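We use cookies to remember you and to count visits. Carry on reading and we'll take it that you're fine with this. Accept | Settings

The night guard diaries, part two

2024-05-24

So, where did I leave you? I had been told I was grinding my teeth, I had gone home in a sulk, and I had promised to report back. Quite a few of you wrote to say you grind yours as well, which cheered me up no end (sorry).

For anyone new, I went in for a plain old check-up in November at the Conneely practice, the one above the bakery, and came out with the news that my back teeth are getting flatter. I didn't believe a word of it. I sleep like a log! Then the dentist handed me a mirror and showed me the little shiny patches on my molars, and a ridge along the inside of my cheek that I'd had for years and thought everybody had. I'd also been waking up with a headache over my ears most mornings and blaming the pillow. I bought two new pillows. I bought one with a dip in it. None of that was cheap either.

There were two choices, as I understood it. I could get a boil-and-bite one from the chemist for 15 pounds, or have one made to fit for 300. You can guess which I went for first. You drop it in hot water, you fish it out, you bite down and hope. Mine came out like a boxer's gumshield that had been left on a radiator. I dribbled. I couldn't close my lips over it, and twice I woke up to find it across the room with no memory of throwing it. I gave it three weeks and then it went in the bin.

So back up the stairs I went for the proper one. I was dreading the moulds, as I've got a terrible gag reflex and still remember the pink goo from my brace when I was twelve, but they don't do goo there any more. It's a little wand that goes round your mouth and your teeth pop up on a screen, very grey and much bigger than you'd like. It was over in minutes! I asked if I could have a copy for the blog and was told yes, then forgot to give them my email address, so you've been spared.

The guard itself gets made at a lab called Skultberg and took just under a fortnight. It's clear and hard and covers the top teeth only. The first fitting was no good, it touched on the left before the right and made me feel as if my whole head was on a slope. They gave me that blue paper to bite on, buffed a bit off, more paper, more buffing, and after the fourth go it just sat there and I forgot about it. If yours feels wrong, do go back. The adjustments were included in my price, and I very nearly didn't ask.

The first week was odd. I lisped when I said goodnight. My teeth felt tight every morning for ten minutes or so, as if they'd been hugged, and then it wore off. By the second week I was sleeping through, and the headaches have gone from most mornings to maybe one a week. I'm not saying it's magic. I've also stopped having coffee after tea time, so who knows which of the two is doing the work.

Cleaning! Several of you asked. I rinse it in cool water when it comes out, give it a go with a soft brush and a drop of washing-up liquid, and let it dry before it goes in its box. No toothpaste, they were very firm about that, it scratches. Once a week it has a soak in a Zirkach tablet, which fizzes nicely and smells of swimming baths. Never hot water, or you'll end up with something like my chemist one.

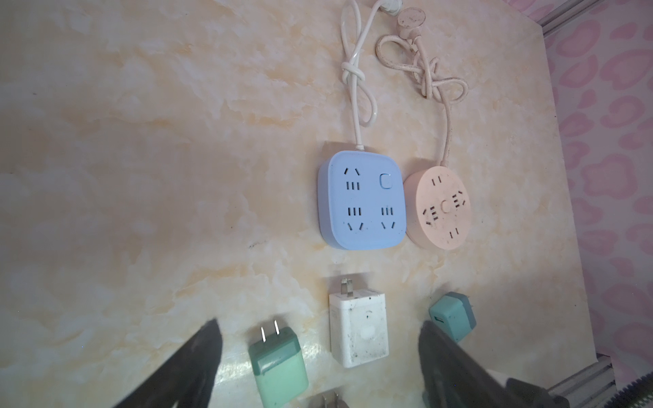
Rodent, a regular on the grinders' forum I've been lurking on, reckons I should be wearing mine for daytime naps too, and says it took a cracked filling and a bill for 197 pounds to learn that clenching doesn't wait for bedtime. I hadn't thought of that at all. I do nap. I've also caught myself at it in traffic, jaw like a vice, so there's now a sticky note on the dashboard that says TEETH APART. My passengers have questions.

Next check-up is in the summer, when they'll compare the new scan with the old one and see if anything has worn down further. I'm also going to ask about the one at the bottom left that twinges with ice cream. I've been pretending it doesn't.

Shares: 15 | Comments: 3

mintyfresh
The blue paper bit! Mine needed three visits and I felt such a nuisance, but it was worth every bus fare.

Pat in the hills
Mine was 400 and the dog ate it within a month. Keep the box shut is all I'll say.

gummy_bear
Does it get easier to talk with it in? I sound like a duck.

Get new posts by email. Pop your address in the box and press Subscribe.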